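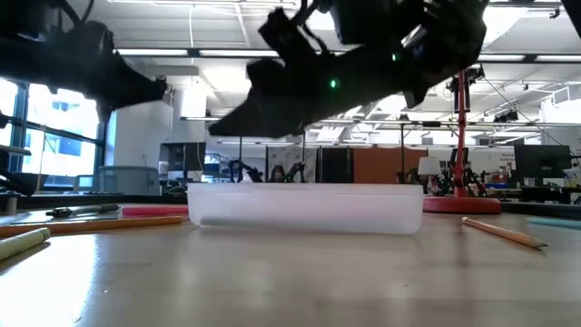 Attachment 1: the shallow tub, with pencils, pen, crayon and marker on the table

Wotetti Customer Help
Ticket opened: April 2026
Product: Kurkden storage boxes with clip lids, set of 11
Subject: Lid lifts at one end when the pencils are in, and two other small things
Status: Closed

Message from customer

Hello, and thank you in advance for reading all this, as I do tend to go on. We bought the Kurkden boxes for Kiều, which is our drawing club, and I should say straight away that we like them very much. The old arrangement was biscuit tins and a drawer that stuck. Now everybody can find the pencils, and on a good day everybody can put them back too.

My trouble is with the lids, or I think it is with the lids. With the box bare, the lid goes down with a lovely firm press and stays there until you want it up again. With crayons in, the same. Once the pencils go in, though, I press the latch side down and the far end comes up, and if I walk round and press the far end, the latch side pops. It's a bit like trying to put a fitted sheet on a bed. I have tried doing both ends together with my forearms, and that works for as long as I'm leaning on it.

It doesn't happen with every box. I have swapped lids between three of them and the lifting seems to stay with the box and not go with the lid, but I did this at the end of a long afternoon and wouldn't swear to it.

What goes in a typical box: colouring pencils (some new, some sharpened down to not very much), a few ordinary writing pencils, a pen or two that has wandered in, markers and crayons. We don't sort them strictly. I used to, and it lasted one session.

Second thing. The see-through part has gone slightly sticky on the inside of a couple of the boxes, low down in the corners, and I don't know what I'm allowed to wash it with. I have used a damp cloth and it just moved the stickiness about. I'm nervous of the dishwasher after what happened to a jug.

Third thing, which is hardly a fault at all. I put Skisus labels on the ends in September so that the children could match box to shelf, and they have begun to curl. If there is a better spot on the box for a label I would be glad to know it. Should I be putting them on the lids?

I don't want to send anything back if I can help it. The parcel was enormous and I have already given the carton to somebody who was moving house.

With very kind regards and apologies for the length

Reply from Wotetti Customer Help

Thank you for such a thorough message, and please don't apologise. It's much easier to help when somebody has already tried things.

The lid first. A Kurkden lid that closes properly over a bare box and lifts over a full one is nearly always resting on something inside. The usual culprit is a long item lying corner to corner, with one end propped up on the curve where the wall meets the floor. It may look quite low when you glance in from the top, but it only has to stand a little proud of the rim to catch. A full-length pencil is exactly the sort of thing that will do it, and a fresh one straight from the packet is worse than one that has been sharpened a few times.

Would you try the following for us, in this order, and let us know where you get to?

1. Take everything out of one of the boxes that misbehaves and put it on a table.
2. Run a fingertip all the way along the rim and then along the groove on the underside of the lid. You are feeling for grit, crumbs of crayon, a sliver of pencil shaving or a bit of tape.
3. Close the lid with nothing inside. Press the far side first, then the latch side.
4. Put the crayons and markers back, and close it again.
5. Add the pencils a few at a time, laid along the long side of the box and all pointing the same way. Close the lid after each handful.
6. Make a note of the point at which it starts to lift.

If it lifts at step 3, the box or the lid is out of shape and we will replace it without any fuss. You won't need the carton.

For the sticky corners, warm water and ordinary washing-up liquid, and leave it to stand for a while before you wipe. Please keep the boxes out of the dishwasher. You were quite right to be suspicious. Wax crayon that has softened on a sunny windowsill leaves a film that a cloth will only smear, and a few minutes' soaking lets you lift it with a fingernail or the edge of an old plastic card. Nothing scratchy, as the plastic will go cloudy in that patch and stay that way.

Labels we will come back to.

Message from customer

I have done my homework! It took longer than planned, partly because taking everything out of a box of pencils makes you want to sharpen them all, and partly because my sister rang in the middle of step 4.

Step 2 was an eye-opener. The groove under the lid had a whole rim of crayon crumbs at one end, packed in quite hard, in a shade I can only call mud. I got them out with a cocktail stick. The second box had a curl of pencil shaving in the same place. The third was clean as a whistle and yet it's the one that has been giving me the most bother, so there goes my tidy theory.

Step 3, all three closed perfectly. I pressed the far side first, as you said, which I had never once done, having always gone for the latch because it's the part that looks as though it wants pressing.

Step 4, all three closed again.

Step 5, the first two took every pencil I had and shut without a murmur. The third shut with two handfuls and lifted on the next. I took that handful out and laid the pencils down one at a time, and the offender was a long one that had got itself on top of a marker, so that it was see-sawing. I moved the marker to the other end and the lid went down. Then I moved the marker back to see whether I was imagining it, and up came the lid. I was rather pleased with myself.

I did go on and fill one of them right up, out of curiosity, and put it on the kitchen scales, where the contents came to 800 grams. Is that too much for it? It felt heavy for the smaller children to carry and I wondered whether the floor of the box was bowing. I have since split that lot between two boxes and everybody seems happier.

One of the boxes I left with only a couple of bits in. You can make out through the side that there's something pinkish-red and something green, and I find that's quite enough to know whether I have the right one. It is one of the reasons I chose these over the solid sort.

The soaking worked on the corners, by the way. I used the washing-up bowl and forgot about them until after supper, and the film came away in flakes. One corner still has a faint tinge that I've decided to live with.

So now my remaining questions are the weight, the labels, and whether I've been ruining the latches all this time by starting on the wrong side.
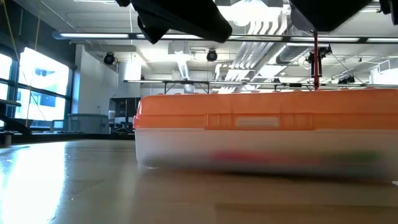
Tetteh Lamptey: You haven't ruined anything, so please put that worry down first. Starting at the latch makes the lid more likely to ride up at the other end, but it doesn't hurt the latch. If it still clicks, it's fine. Far side, then latch side, then a light press with a flat hand across the middle if you want to be sure of it.

On the weight, 800 grams is nothing the box will mind on a shelf. Carrying is a different matter, and for small hands I would do just what you have done and split it. Ask them to carry from underneath, and not by the lid. A lid with a bit of crayon in the groove can let go when it's lifted, and then you have pencils all over the floor and every lead broken inside.

The see-saw is a good find and I have added it to our notes for this range. Short, fat things go at the ends, long thin things go along the side, and nothing long goes on top of a marker. I'd also keep pens out of the pencil boxes if you can persuade anybody to go along with it, mostly on account of the clips, which hook over the other things and hold them up at an angle.

Labels: not on the lid, if your lids get swapped about as freely as it sounds. Put them on one of the long sides, up near the rim and well away from where thumbs go. Wipe the patch with a little soapy water, let it dry completely and rub the label down from the middle outwards. Paper labels of any make will curl in the end on this sort of plastic. A strip of clear tape over the whole label, with a margin all round, slows it down a great deal. To get the old ones off, use warm water again, and a dab of cooking oil for any glue left behind, then wash the oil away before you stick anything new there.

I'll keep the ticket open for a week in case the third box changes its mind.

Message from customer

The third box has behaved beautifully through two sessions. I have told the club about the far side first and one of the younger ones now shouts it across the room at closing time, so I don't think we'll forget. The pens have a mug of their own. There were markers in with the pencils again yesterday, but lying flat at the end, and the lid was shut.

Labels are next on my list, once I've bought tape. Please do close the ticket, and thank you both very much for your patience. I'm happy for you to use my notes for anybody else with the same trouble.

Ticket closed at customer's request. No parts sent.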